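Last updated 4/23/26 by Maxine Partington

# Tableware loans: common questions

The Marras tableware library lends everyday bowls, small dishes and spoons to people in the Kadport area who need more than they own for a day or a week. The shelves hold 3,437 pieces. Most questions that come to the desk are answered on this page.

## What can I borrow?

Bowls, small dishes, side plates, spoons and serving pieces. We don't lend knives or glassware.

## Do the pieces match?

Within a set, the bowls match. The small dishes don't always. Many were given to us a few at a time, and the glazes vary. If you need a full matching table, ask for the Zalum set, which is plain white and has 37 places.

## Are the spoons metal or plastic?

Both. The plastic ones are popular for soup and for children's tables. Red is the color people ask for most.
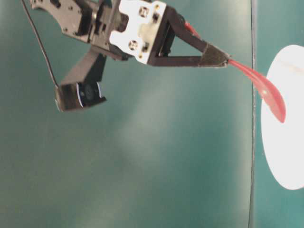
## Can plastic spoons go in the dishwasher?

Yes, on the top rack. Keep them away from the heating element and skip the heated dry. They shouldn't be left standing in a hot pan or used for frying.

## What goes in a basic soup setting?

One bowl and one spoon per person. You can add a small dish to rest the spoon in – a shallow one works best, and it keeps drips off the table. Set it to the right of the bowl and slightly behind it. Left-handed guests may want it on the other side.

A plain white bowl goes with any of the dishes, including the speckled beige and gray ones. 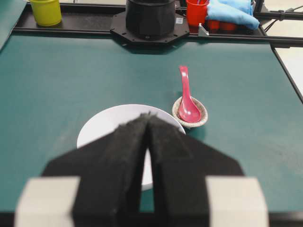 For a larger meal, put the side plate on the left and leave the middle of the table clear for serving. Viola Carbone at the desk can help you work out how many pieces to take.

## Do I need to wash everything before I return it?

Yes. Wash, dry and stack the pieces in the crate they came in. Put a sheet of paper between bowls.

## What if something breaks?

Tell us when you bring the crate back. The charge is $5 per piece, whatever the piece is. Chips on the rim count as breakage, scuffs on the base don't.

## How far ahead should I book?

Two weeks is enough for most of the year. February is busy, and the Zalum set is often taken by the middle of January. To book, write to Guido Fontana or come to the desk at 238 Loninano Street.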